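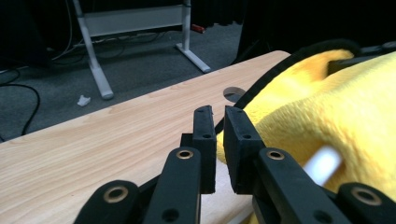 Two finger pads with a narrow gap between them

Market Fire Relief Fund: Frequently Asked Questions

Who can apply?
Any trader who held a stall or workshop at the Draltby market yards when the fire broke out in September. Subtenants may apply in their own name if the main leaseholder signs section 3 of the form.

I had no insurance. Does that matter?
No. Insured traders must state the amount claimed, and any payout is deducted from the grant.

What is covered?
Stock, hand tools, benches and fixed machinery. Cash, vehicles and lost earnings are not covered.

How much can I receive?
Up to 80 per cent of the assessed loss. Items valued under 200 need no receipt. A dated supplier invoice or bank record is required for anything above that figure.

How many stalls are on the register?
142. If yours is missing, write to Asmaa Sqalli at the yard office and include your last rent slip.

When can I enter the site?
Rows A to D are open from 7 am to 4 pm. Row E stays closed until the roof steel has been removed.

Has the cause been established?
The fire service report has not been published. Assessors do not comment on cause, and it has no bearing on individual grants.

Can I appeal?
Yes, in writing, within 70 days of the decision letter. Appeals are read by Delia Tudose, who takes no part in first assessments.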